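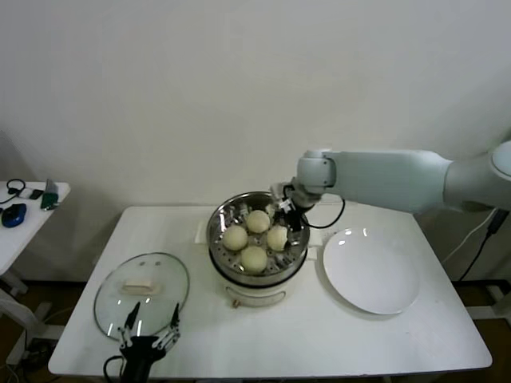
Gisalham Open Workshop

The Gisalham Open Workshop is a yearly open day for visitors at the robotics laboratory of Zinine, a small company that develops software for robot arms working with household objects. It takes place in June in the town of Gisalham and is best known for its kitchen demonstration, in which a robot arm moves steamed buns from an electric steamer to a plate. Local people usually call the event "the bun day", and this name also appears on the poster of the town library.

Background

Zinine was founded by Eliseo Escobedo and Nayeli Chávez, who had worked together before on packing machines for bakeries. Their first rooms were in Plodcombe, above a shop for bicycle parts. The rooms had a low ceiling and no elevator, and visits were possible only for partners of the company. After the move to Gisalham the laboratory received a ground floor with a wide door to the street, and Chávez proposed to open it to the public one afternoon each year.

In the first year the program consisted of a talk and a short film. Visitors wrote in the guest book that they would have preferred to see a machine at work. The kitchen demonstration was added the following year and has been kept in the program since then, with changes in the food and in the equipment.

The demonstration

The demonstration is held on a white table in front of a plain wall. An electric steamer with a perforated steel tray stands in the middle, and a round white plate is put beside it on the right. The glass lid is placed on the table to the left. The arm is white and carries a black gripper with slender fingers, and it comes to the tray from the right side. The pale yellow buns lie in a ring, with space left between them.

The task given to the arm is to take a bun from the tray, lift it over the rim and set it down on the plate. For a person this takes no thought. For a machine it contains several difficulties which the staff explain to visitors during the run. A bun is soft and changes its form when it is held. If the fingers close too strongly, marks stay in the dough, and if they close too weakly, the bun slips during the lift. The skin of the bun can also stick to the metal. The shiny wall of the tray gives reflections, which may confuse the recognition of the edges.

A further difficulty is the rim itself. The gripper must go down between the wall of the tray and the bun, and for a bun at the back there is little room for the fingers. Leobardo Zavala, who wrote the motion planning for the demonstration, has described the back row as "the part where I still hold my breath".

The audience stands behind a line of tape on the floor, at a distance of 2 meters from the table. The speed of the arm is reduced for the public runs. According to the company this is done for safety and also so that children can follow the movement with their eyes. One operator remains next to the stop button during the whole run.

Choice of food

Several foods were tried before the steamed buns were accepted. Boiled eggs were considered too easy, as they keep their form. Dumplings with thin skin were used in one year and were often torn, and the table had to be cleaned between the runs. The buns were suggested by Charito Abella, who runs a small bakery called Brabec in the same street and has supplied the event from that time. She bakes them a little firmer than those which she sells in the shop.

Buns that have been handled by the gripper are not given to visitors. A separate basket from the bakery is offered at the entrance, and it is normally finished before the second run.

Program of the day

The doors open at 2 in the afternoon. Guests are received in groups, and each group first hears an introduction of 10 minutes in the front room. The group is then led to the demonstration table, and afterwards to a corner where visitors may close the fingers of an unpowered gripper by hand and feel how little force is needed for a soft object. The talk for adults is given late in the afternoon by Escobedo. Its subject changes from year to year. Past subjects have included the teaching of movements by a human operator, the cost of mistakes in a kitchen, and the question of who cleans the robot.

The number of places is limited to 200 for the day. Registration is free and is done by telephone or at the library desk. School classes are received in a separate morning session, which is arranged by Aurelio Huerta, the technician responsible for the laboratory.

Reception

The event has been well received in the town. The most frequent remark in the guest book concerns the slowness of the arm, and the second most frequent concerns the buns. Some visitors have expressed disappointment that the machine does not cook. The company answers this in its leaflet with the sentence: "The steamer cooks, the arm serves."

Teachers have praised the habit of the staff to continue the program when a run fails. If a bun falls, the operator stops the arm, explains the probable cause and starts again with the next bun. Huerta keeps a notebook of such failures, and visitors can read it at the table near the exit. The entries are short, for example "too far left" or "stuck to tray, pulled twice".

Access

The laboratory is a short walk from the Gisalham bus station. The entrance has no steps. Dogs are not admitted to the room with the arm, and they can be left in the yard, where water is provided. Photography is permitted without flash.

See also

Zinine
Plodcombe
Brabec (bakery)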